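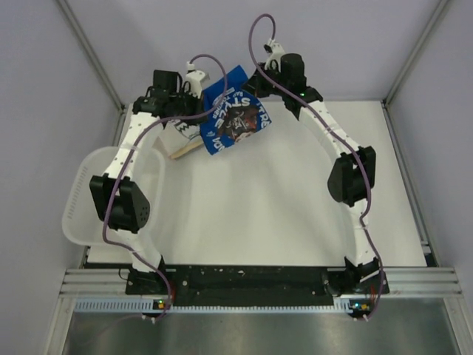 How Engineers Compare Robot Grippers

A gripper is the part of a robot arm that holds things. It does the job your fingers and thumb do. There are many kinds, and no single kind is best at everything. To find out which one suits a job, engineers run a comparison test. This page explains how such a test works.

What the parts do

A robot arm is a chain of stiff pieces called links. The places where the links bend are called joints. Your own arm has the same plan: the upper arm and forearm are links, and the elbow is a joint.

Many joints have an electric motor inside a housing. A housing is a hard cover that protects what is inside it. The motor turns, and the next link moves.

Cables carry power and messages. The messages tell each motor how far to turn, and sensors send back a report of how far it went. A cable on a moving arm must have some slack. If it is too tight, it will pull when the arm bends. If it is too loose, it may catch on something. Engineers often tie a cable to the links at several points and leave a loop near the places that move.

The controller is the computer that works out the messages. A small green light on a circuit board often means that the board has power.

Why use snack bags?

A wooden block is easy to grip. It has flat sides and it keeps its shape. A snack bag is much harder. It is thin on the outside and mostly air and crumbs on the inside. When a finger pushes on it, the bag changes shape, so the place the robot planned to hold may have moved.

A wrapped ice-cream bar is hard in a different way. The stick is narrow and stiff. The paper is smooth and can slide over what is inside. A gripper that does well with the bag may do poorly with the stick.

This is why test objects are chosen to be unlike one another.

The Requena bench test

At the Requena workshop, engineer Usa Nilsuwan compared two grippers in July. One is called the Foltent. It has stiff fingers. The other is called the Ulta. It has fingers with soft pads. Both were run by the same controller, a model named Nasen.

Each gripper was given 5 tasks:

Pick up a bag by one corner.
Pick up a bag by its middle.
Pass a bag from the left arm to the right arm.
Pick up a wrapped bar by its stick.
Put an object in a tray.

Passing the bag is the most difficult task for two arms. For a moment both grippers hold the same object. If the first lets go too early, the bag falls. If it lets go too late, the two arms pull against each other and the bag may tear. The controller has to time this to a small part of a second.

Keeping the test fair

A fair test changes one thing at a time. Nilsuwan changed the gripper. She did not change the arms, the table, the lighting or the objects. The starting place of each object was marked on a paper plan, and the object was put back there before every try.

One try does not tell you much. The gripper may have been lucky. The team ran 2045 tries in all and wrote down each result as "held", "slipped" or "dropped".

What they found

The Foltent was better with sticks. Its stiff fingers closed on the narrow wood and did not bend. The Ulta was better with bags. Its soft pads spread out when they touched the bag, so more of the pad was in contact. More contact usually means more grip.

There were 187 drops. Most of them took place during the pass between arms – with both grippers. That told the team the gripper was only part of the problem. Bello Oyewole, who writes the controller software, changed the timing so that the first gripper waits until the second one reports a firm hold.

Words to know

Link: a stiff piece of a robot arm.
Joint: a place where two links meet and can move.
Controller: the computer that tells the motors what to do.
Slack: extra length left in a cable.

Try it yourself

Hold an empty snack bag by one corner, using your thumb and one finger. Pass it to your other hand, also with a thumb and one finger. Now do it with your eyes closed. Notice when your first hand lets go, and what your second hand feels just before that.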